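The Table Gets Its Thursday

I've been promising a post on the big wooden table since December, and every time I sit down to write it I end up wiping the table instead. So this morning I wiped it first, made coffee, and took the laptop to the other room where I can't see any crumbs.

Those of you who have been reading for a while will remember the old worktop, which was a door. A perfectly nice door, laid flat over two filing cabinets, with a hole where the knob used to be that swallowed pencils and, once, most of a lemon. I loved that door more than it deserved. But it bowed in the middle, and anything round rolled gently toward the knob hole all day long, and at some point I got tired of working on a slope.

The new top is butcher block, light brown, with those long strips that go from pale to toasty and back again. I'd wanted one ever since I was small and my grandmother had one in her kitchen in Lisdale, which she scrubbed every evening with salt and half a lemon (there's a lot of lemon in this post, I'm noticing). Hers had a dip worn into it near the stove. Mine is still very flat and very new, and I catch myself being careful with it in a way she never would have been.

I looked for a long time before I bought. The first one I fell for was 799 dollars at a showroom out past the Honda dealer, and I went back and visited it on two separate weekends like it was a puppy. It was lovely and it was far too much. Then a smaller shop called Vunov had a top with a scratch on the underside for 300, and since I don't plan on spending much time under there, that was that. It rode home in the back of a borrowed truck wrapped in every blanket we own. I drove so slowly that a man on a bicycle passed us and waved.

The frame is black aluminum, the kind that comes in lengths and bolts together at the corners with metal brackets. I was unsure about it at first. I had pictured proper wooden legs, turned ones maybe, something with a bit of a curve. But the aluminum doesn't wobble, and it makes a raised rail along the edge of the wood, and I have come to adore that rail. Things stop at it! After all those years with the door, I can set down an onion and find it again in the same general neighborhood. There's a black handle on the rail too, which I thought was silly until the first time I had to shift the table over to get at an outlet.

So, the Thursday part. Thursday is when I clear it off. Through the week it collects everything, the way a flat surface will: mail, string, the good scissors, a library book, a jar of something I meant to label. I don't fight it anymore. I let it pile up through Wednesday night, and then on Thursday morning it all gets carried off to wherever it belongs, and the wood gets a proper cleaning, and for a little while there's hardly anything on it but the white board. 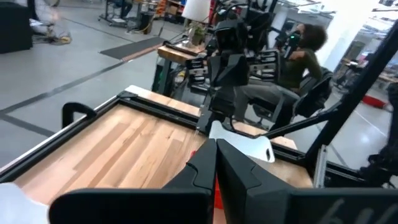 The butcher block on a Thursday, with the white board out.

I should say a word for that board, as it gets no credit. It's plain white plastic with rounded edges and a little oblong hole near one end, and it came from Helov, the housewares place that was closing down, out of a bin by the register where everything was 4 dollars. I also came away with a funnel and a set of napkin rings I have yet to use. The board I use every single day. You'd think that with all that beautiful wood I'd be chopping straight on it, and I did mean to, but I made it as far as one beet. Never again. The stain took three rounds of scrubbing and a good deal of muttering, and if the light comes in low I can still find it.

Since the beet, the rule has been that anything wet or colorful goes on the plastic. Bread can go on the wood. Cheese can go on the wood if it's a firm one and I'm feeling relaxed. Tomatoes absolutely can't, and neither can berries, and I got into a long argument with my sister over whether carrots count (they do).

A few of you wrote in asking how I look after the top, so I'll tell you what I do, and you can take it or leave it. A wrung-out cloth with warm water and a drop of dish soap, going along the strips and never across. I'm not sure the direction makes any difference, but my grandmother did it that way and I'd feel her looking at me. Then a dry towel right behind it. Then I leave it alone for 60 minutes, and I do set the timer, as I've put a stack of paper down on damp wood before and had to peel it up again like wallpaper.

Oil is once a month, the food-safe mineral kind from the hardware store. I warm the bottle in a bowl of hot water, pour out a puddle, and push it around with an old T-shirt until the whole top goes dark and shiny. It looks alarming at first. By the next morning it has settled down to its usual color and the strips stand out from each other better than before. I've tried the fancy wax too, the one in the tin, and it smelled heavenly, but it left a drag on the surface that bothered me whenever I slid a plate across. The tin is in the cupboard if anyone nearby wants it.

The rail needs its own going-over, I'm sorry to report. Flour finds its way down between the wood and the aluminum and sits there, and a cloth won't reach it. I use a dry toothbrush and then a wooden skewer for the corner, and the amount that comes out of that one corner is a bit embarrassing for a person who writes about housekeeping. The black shows every fingerprint as well. I gave up on those fairly early.

I'd still like to do something with the wall on the far side, maybe a shelf for the bowls, and I keep changing my mind about the height. My sister says lower. My sister is also a good deal shorter than I am. If you have a shelf over a worktable and you bump your head on it, please write and tell me how high it is, and how tall you are, so I can do the arithmetic.

Next time I'll get to the bread drawer, which some of you have been asking after for more than a year. I've bought the liner for it. It's sitting on the table right now, still in its wrapper, and I suppose it will be there until next Thursday.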